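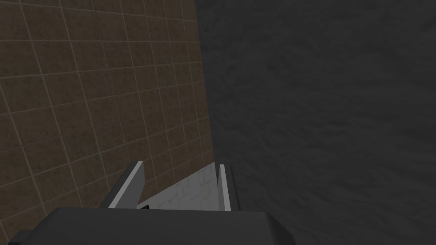

Why does the planner check wrist clearance twice?

The first check uses the room model as it was when the task started. The second uses the arm pose reported by the controller just before the fingers are allowed to close, and the two can differ by enough to matter when the gripper is working near a wall.

Brollo: a clearance-aware grasp planner for a two-armed robot in simulation
Project report, software strand

1. Background

The group was given the Husar simulator in May, together with a controller for both arms and a set of furnished rooms. Grasping from the middle of a clear floor already worked. Grasping beside walls and furniture did not. The stock planner treats the gripper as a point with a radius, and the radius has to be large enough to cover the housing. With a large radius, most targets near a wall are rejected. With a small one, the plan is accepted and the housing meets the wall.

Brollo replaces the radius with a simple box model of the housing and both fingers. It sits between the task script and the controller and does not alter either of them.

2. Structure of the software

The planner has a scene reader, a candidate generator, a clearance checker and a writer that sends waypoints to the controller. Petrică Bălan wrote the scene reader and Safta Moldovan the candidate generator. Logging is handled by Putport, a small tool that Vasilică Filip had started for an earlier course and extended for this one. It stores the camera views, joint readings and planner state on a single clock.

The single clock took longer than expected. The cameras and the joints were being stamped by different parts of the simulator, and a view could be paired with an arm pose from one step earlier. At low speed the error is hard to see. During a fast approach it moves the housing box by more than the margin we had allowed.

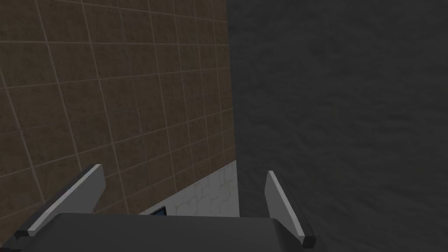
Anca Voicu

3. Wrist views

Each wrist view is segmented into surfaces before anything else is done with it. The tiled surfaces are easy to separate, as the grout lines give a regular grid even at a steep angle. The plain dark grey surfaces are difficult. They carry very little texture, and the first version of the segmenter merged them with the gripper housing, which is also dark grey. The merged region was then masked out as part of the robot, so the checker saw free space where there was a surface.

We fixed this by projecting the known shape of the gripper into the view and masking only that outline. The outline is grown slightly to allow for joint error. Anything dark outside it is kept as a surface.

A second problem concerns targets partly hidden by the housing. When only a sliver of an object shows above the rim, the segmenter returns a thin region whose centre is nowhere near the centre of the object. The candidate generator now ignores any region that touches the gripper outline and asks for a different view – usually from the head camera.

4. Choice of approach angle

Candidates are scored by clearance first and by travel second. Earlier weights mixed the two, and a short path with poor clearance could win. After the change the arm sometimes takes a path that looks indirect, but contacts with the walls became rare.

The jaws stay fully open during the approach. We tried a half-open approach to gain clearance at the fingertips. It made the final alignment stricter and was dropped.

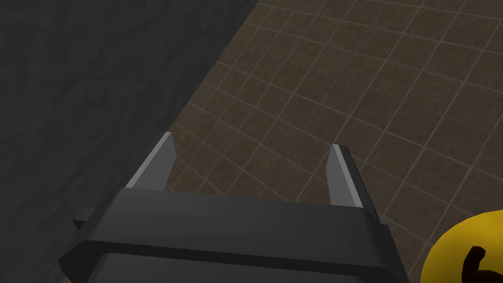
Anca Voicu, clearance checker and report editor

5. Objects outside the jaws

The checker originally tested walls and furniture only. Loose objects were left out on the grounds that the target is itself a loose object and must be allowed to come between the fingers. The result was that an object lying beside the housing, such as a yellow one on the floor tiles just off to the side of the gripper, had no effect on the plan at all.

Loose objects are now tested against the housing box but not against the gap between the fingers. If the object is only partly in view, its visible edge is extended by a fixed amount away from the gripper. The extension is crude. It overestimates small objects and underestimates long ones.

6. Results

The final test set covers nine room layouts and 982 attempted approaches. Of these, 76 were stopped by the second clearance check. Gheorghița Pascu replayed the stopped runs in Putport with the check disabled, and most of them ended in contact between the housing and a wall or table side. The rest were false alarms, mainly caused by the grown outline.

Planning time is around 90 milliseconds per approach on the laboratory machine. Most of it is spent in segmentation.
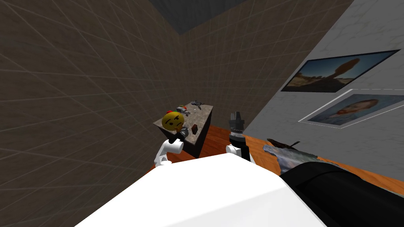
Page last changed: 2019-09-30

7. Tabletop case

The granite-topped table is harder than the floor cases. Both arms reach towards the front edge, and small objects are scattered over the top, with the emoji ball overlapping the left front edge in the head view. Brollo plans for one arm at a time and treats the other as a fixed obstacle. This is safe but slow – the second arm waits even when its target is on the far side of the table.

The framed pictures on the right wall caused a separate fault. The segmenter split them into several surfaces, one of which was placed behind the wall. Regions enclosed by a single flat surface are now merged into it.

8. Remaining work

Planning for both arms together has not been attempted. The Jivby branch contains a first version of a shared time grid for the two arms, but it has not been run on the full test set. The outline growth should depend on joint speed, as a fixed value is too large when the arm is nearly still. The unit tests for the scene reader cover walls and tables only, and cloth on the floor is still read as a rigid block.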